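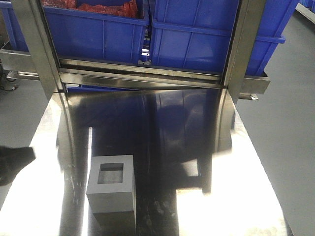 Test block on the steel table, Turstead student robotics club

2 min read

The Claker project is looking for students to join its picking team for the November competition. You'll write and test code for an arm that handles small gray blocks and blue bins. Some Python helps - we can teach the rest. 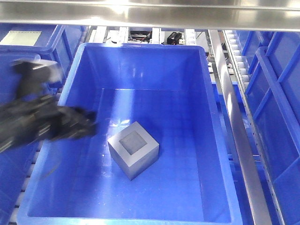

Most sessions are spent on approach paths and grip timing, and on writing up each run. Team members get a stipend of $800 for the term. Places are limited to students enrolled at Turstead.

To apply, send a short note to Imtiaz Selvanayagam, Room 1074.

Last updated 06/07/2026

Contact | © Turstead Robotics Club | Back to top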